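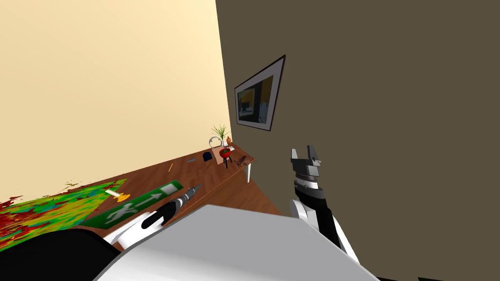 Galberg is a flat matte wall paint for living and dining rooms, sold in 5-liter cans. Two coats are enough over primed plaster. The darker shades sit well next to a cream wall -- olive brown especially, with a white-matted picture hung on it.

Touch dry in two hours. Stir well before use.
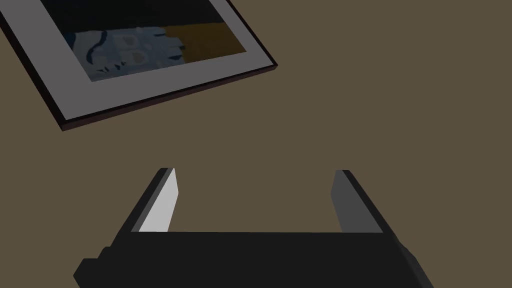 Framed picture against olive brown.

Shade 305, item 16 on the order form. For trade orders ask for Marlina Liem.

Contact Heltstead Paints | © Heltstead | Back to top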